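Grorkitz Neighborhood Seed Library
Minutes of the July Members' Meeting

Start: 7:00 p.m., back room of the Ajayi Street branch
Chair: Efua Ansah
Minutes: Sena Ackah

1. Minutes of the last meeting

Accepted with one fix. The bean that did so well along the fence was the Clondia pole bean and should not have been written up as a bush bean. Everyone who grew it was happy to see it get its proper name back!

2. Spring lending

Efua read out the lending totals, and they are wonderful. We gave out 515 packets between the opening weekend and the end of June, to 103 households. Tomatoes went first (they always do), then lettuce, then a run on okra that cleaned out the drawer completely. Several families came back a second time for flowers, mostly zinnias and the tall orange cosmos.

Members asked whether we could set a limit on tomatoes next spring so that people who come later in the season still get a pick. After a good talk we agreed on two tomato packets per household until the end of April, then no limit. 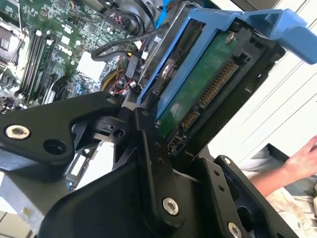 The okra drawer needs filling before anything else. Four members have plants standing now and will leave the first pods on to dry. Please tie a bit of red yarn around the stem so the rest of your household doesn't pick them for supper.

3. Seed saving afternoon

This was a joy from start to finish. The tomato table was busy all the way through, with jars, strainers and a good deal of pulp on the floor, and the children took over the job of writing the labels. Some of the spelling is creative, so check the variety against the master list before you file a packet.

Sena showed how to tell when lettuce is ready by rubbing the fluffy heads between the fingers. We would like to run that part again in the fall with more heads to go around.
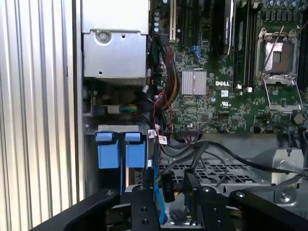 Page last changed: July, 9:40 p.m.

4. Germination tests

The older packets were tested on damp paper towels, as we did last year. Carrots were better than anyone hoped, with 76 percent up. Parsnips did very badly and the whole lot will go in the compost. We also had trouble with the Destness pepper, which sat for weeks and then came up in patches. It's such a good pepper that we want to give it another try on a heat mat before giving up on it.

Agreed: packets with a poor result get a green dot and a note to sow thickly. 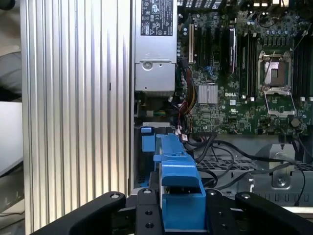 Sena Ackah

5. Storage

The cabinet by the window gets too warm in the afternoon. We talked over moving it to the hall, which is cooler and dark, and the branch has said yes as long as the door can still open all the way. Efua will measure. Glass jars are welcome, with lids that close tight, and please soak the old labels off first.

6. Fall swap

Set for late September, from 10 a.m. to 2 p.m., with garlic added this year! Bring bulbs whole and unpeeled. Anyone with dividing to do (daylilies, chives, irises) can put their extras on the outside tables.

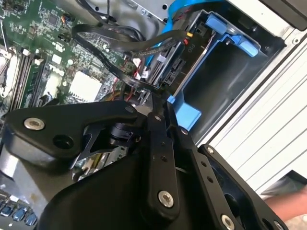 We still need a rain plan, along with somebody to bring a coffee urn that doesn't leak. Efua offered her squash soup again and this was met with applause.

7. Other business

A member asked about saving squash seed when the neighbors grow pumpkins. Short answer: they may cross, so hand pollinate and tape the flower shut. Sena will write up a half page on it for the packet drawer.

Meeting closed at 8:35 p.m. Next meeting in August, same room. Bring dill if you have it going to seed.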